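Robots at Work – handout for week 3
Friday, January 26, 2018

Can a machine tidy up yet? Short answer: sort of, and the 'sort of' is where all the fun is. Last week we did the welding lines at Waldale, where every part arrives in the same spot. Chores are harder. A kitchen never puts anything in the same spot twice.

Take clearing away rubbish. You could split it into find, grip, carry and let go, and each step sounds easy until you write it down.

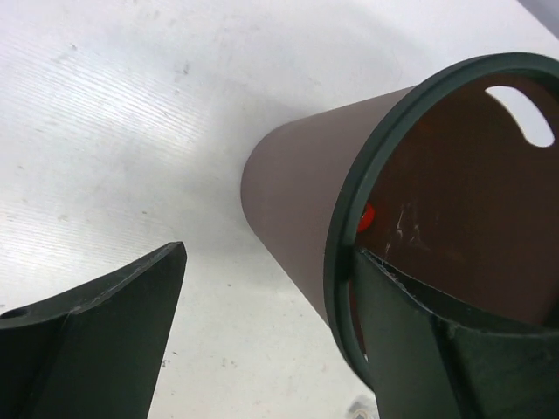 Gripping is the step I'd like you to think about hardest. A hand has skin that gives and feels; most grippers have two stiff fingers and a motor. Look at how one finger goes inside the mouth of the container, against the rim – a perfectly good way to hold something hollow, and quite different from squeezing it round the middle. Which would you choose if it were full?

Then there is seeing. Clear plastic is a nuisance for cameras, as what they pick up is largely reflections and whatever lies behind.

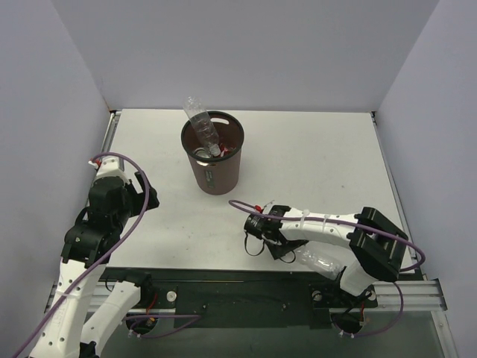

Two arms help, but they bring their own trouble: each must know where the other is. The Closmont report (pages 28 to 42) is lovely on this, so please read it before the seminar.

Shop floors are closer than homes. The Grandness packing trial ran for 12 weeks on one kind of box, and it went well!

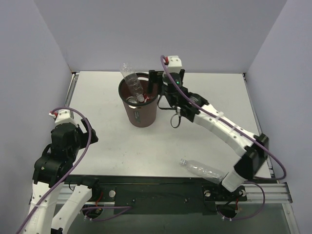
For next time, pick a chore you did this morning and write out every step, including what you would do if you dropped something. Bring it on paper. The longer essay is due in May.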